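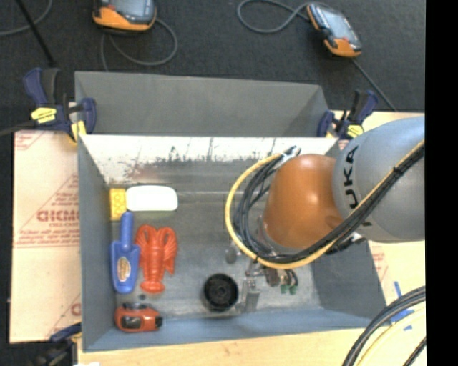

My neighbour asks why I still go to Killness by the slow bus when the train from Flateck takes half the time. A fair question, so I try to answer it in a few posts.

The train is 45 minutes, yes. But after it you must walk 2 kilometres along the main road, and there is no pavement.

The bus stops at Riltell, by the bakery, and the driver waits there four minutes. It is enough for a bun – if the queue is short.

In July they change the timetable again. I have read it two times and I still don't understand what the small letter b means.

If somebody knows whether the evening bus will still go through Riltell, please write to me. The website says only "see notice at stop".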